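4.2 Repayment and the timing of input loans

Draft numbers, final table to follow. The question for this section: do smallholders who get seed and fertilizer on credit before planting pay back at the same rate as those who get cash? Two lenders in the sample. Endano lends in kind, through farm supply shops. Otau lends cash, straight to the farmer's phone. Both work in the Irnau district, both charge a flat fee, both expect payment after harvest.

We followed 61 borrower groups over one main season. One dropped out before planting (moved to a diferent lender), leaving 60. Groups were not assigned at random. Endano has been in the valley longer and its groups are older, so the comparison is weak and should be read that way. We control for group age, plot size and distance to the nearest paved road. Not for soil. Soil data came too late.

Main result: little gap in full repayment once group age is in the model. Bigger gap in when the money comes in. In-kind groups pay late but in one go. Cash groups start early, in small amounts, then stall in the weeks when school fees are due. Loan officers at both lenders told us the same thing before we ran anything, so no great surprise.

Grace period matters more than loan type. Otau gave 7 groups an extra month after the late rains, and all of them cleared the balance by January. Small number, no test reported. Still worth a look by anyone setting terms for rain-fed maize.

A word on prices. Farmers who must repay right at harvest sell right at harvest, when everyone else is selling. Store even part of the crop and the price is better, but storage needs bags, a dry room and a lender willing to wait. The Espinoza warehouse scheme takes deposits from 50 kg up, which lets in very small plots. Few groups in our sample used it. Most said they heard of it to late in the season.

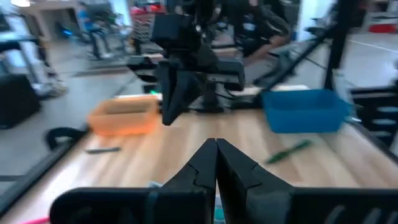
Figure 3

Warehouse receipts as collateral would be the obvious next step. Endano accepts them on paper, but officers we spoke to had never processed one. Otau does not accept them. We return to this in Section 5, along with the side-selling problem, which the repayment data alone can't settle. Standard errors clustered by group throughout.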